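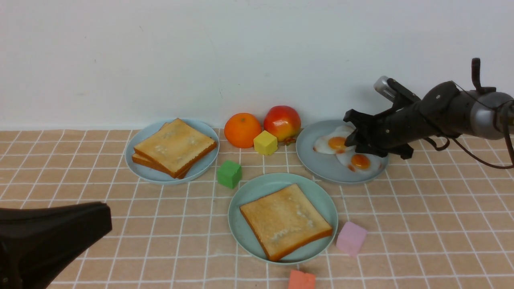
11th January. Adhesive tests, second batch.

Jabari brought over the Hivia wood glue again, this time with the data sheet. The sheet says full strength in 20 minutes. I don't believe it, and after this morning I believe it less. Cut the beech into strips on the small saw, planed them, glued seven lap joints with Hivia and seven with the old stuff from the tin. Same clamps, same pressure as far as I can set it by hand, which isn't very far.

Pulled the first Hivia joint at 20 minutes. It slid apart at a load I could have managed with my wrists. Wekesa thinks the shop was too cold for it. Maybe. The sheet gives no temperature at all, so either it doesn't matter or they'd prefer we didn't ask.

The rest stayed in clamps until after lunch. One more Hivia joint failed in the glue line, the others tore wood fiber, and so did every joint with the old glue. So once it has had a few hours it's a perfectly decent wood glue. It also costs more.
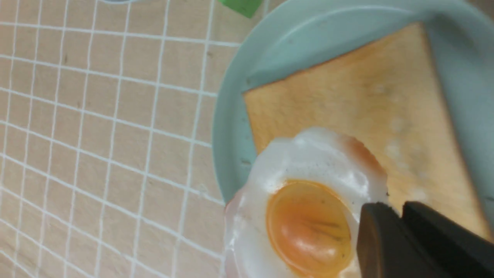

Jurgita asked whether the failed one had a planing fault. Checked with the straightedge and there is a slight hollow near one end, so I've marked that result doubtful in the table. I'd have done the same if it had been the old glue, I hope.

Load cell: still reading almost 7 N with nothing hanging on it. Zeroed it twice and it crept back. Imani says Skumer will recalibrate for 300 plus shipping, but they said that in March too and it came home with the same creep. I've subtracted the offset by hand for all of today's numbers – don't subtract it again, Jhonatan.

Hivia's leaflet claims 2,000 hours of humidity testing. No mention of what was tested, or how many pieces lived. I've asked for the report.

To do: repeat with the heater on and the thermometer next to the clamps. Reface the strips on the long plane. More beech, there are only offcuts left in the rack. Somebody has my good marking knife.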